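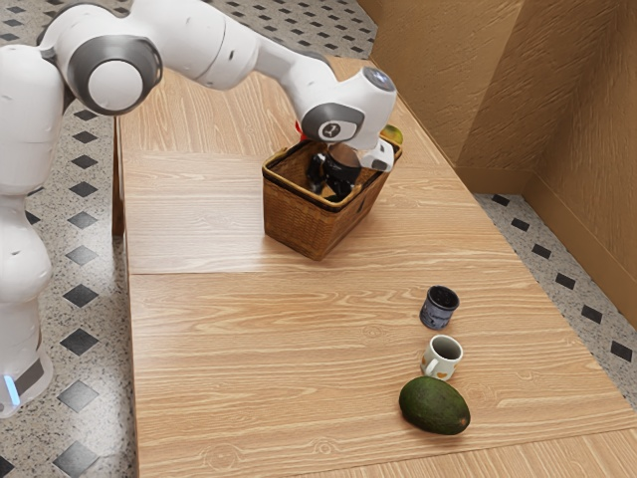 Ripening avocados in cold kitchen, what is your method?

plurk_kitchen
Hello all. I moved to Birkau last autumn and my kitchen is cold, 14 degrees in the morning before the heating starts. Since then I have a problem with avocados. I buy them hard, I wait, and after 10 days they are still hard at the top and already brown near the bottom. In my old flat they were ready in four days and I never had to think. Do you use paper bag, fruit bowl, something else? I buy mostly the dark green ones from the Zetard market hall. I eat one every morning on bread, so I need a steady supply.

Tomsel
14 degrees is too cold, there is the problem. Put them in a paper bag with a banana, fold the top, and leave the bag in the warmest room. For me it is on the shelf in the bedroom. Check every day by pressing near the stem, very softly.

oldwicker
I don't agree with the bag. You forget what is inside and you find it when it smells. I keep all my fruit in an open basket on the table and I see each piece when I drink my coffee. The air goes through, so nothing gets mold on the underside. It takes maybe two days longer, but I throw away almost nothing.

Tomsel
oldwicker, if your room is warm, then yes, the basket is fine. The question was for a cold kitchen. In a cold room the open basket does nothing for ripening, it is only storage.

oldwicker
It is only storage until you put two bananas in it :) I did this for many years. But I accept that my kitchen is at 20 degrees or more.

marrow_and_pea
One thing that is missing here: where was the fruit before you bought it? If it was kept too cold in transport, it will go brown inside without becoming soft, and no bag will help. I had exactly this from the Zetard hall in April. I changed to the small shop behind the station and the same week it was better. Ask the seller when the box came in.

plurk_kitchen
Thank you for the answers. marrow_and_pea, I did not think of this. The brown is in threads, not in one spot, if that tells you something. I will buy two from each place and keep them together to compare.

marrow_and_pea
Threads can also be from a young tree or from picking too early, so please don't blame the seller on my word only. Your comparison is a good idea. Try to take the same size, a fruit of 300 grams is slower than a small one in my experience.

Gret_K
What about the oven method? I read that you wrap it in foil and heat it on low for 10 minutes.

Tomsel
Please don't. It becomes soft but it is not ripe, the taste is like warm soap. I tried it one time for guests and we had the bread with only tomato.

Gret_K
I liked it, with enough lemon and salt. But for guests I would not do it, I agree.

plurk_kitchen
Small report. The bag with banana went on top of the cupboard in the living room. Both from the station shop were ready on day 4 — soft at the stem and green inside. From the market one was good and the other had the threads again. So it is perhaps the temperature and the seller together.

oldwicker
And when they are ready, where do you put them?

plurk_kitchen
In the fridge door. They hold two or three days more. Is this wrong also?

oldwicker
No, this I do too. Only never before they are soft.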